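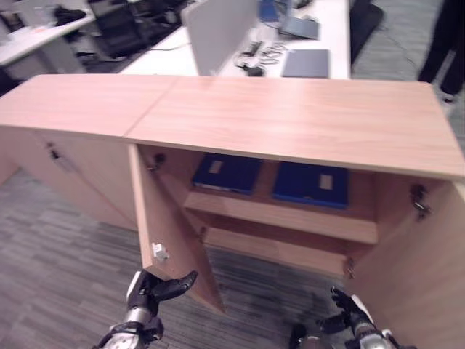
Ticket: shared drive drops out after lunch, Merkden office

Status: closed, with follow-up

Problem as reported: the Twal share disconnects on the upstairs desktops and Explorer hangs when you click it. Downstairs is fine. It comes back after a restart, then goes again within 45 minutes.

Checked so far
Pinged the file server from one of the upstairs desktops, 1000 packets, 2 lost. Not enough to explain it.
Swapped the patch lead. No change.
Event log shows the network card going to sleep just before each drop.

Fix: turned off power saving on the card in Device Manager and restarted. Left a large copy running and the share stayed up all afternoon. Same change made on the other upstairs desktops.

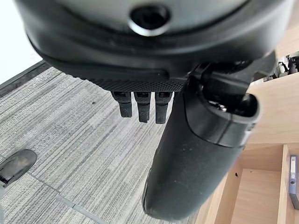
Wirkow IT Support Desk

Follow-up: the November driver update from Flusatov may switch power saving back on. If the share drops again, check that setting first and add a note to this ticket. Please don't open a new one.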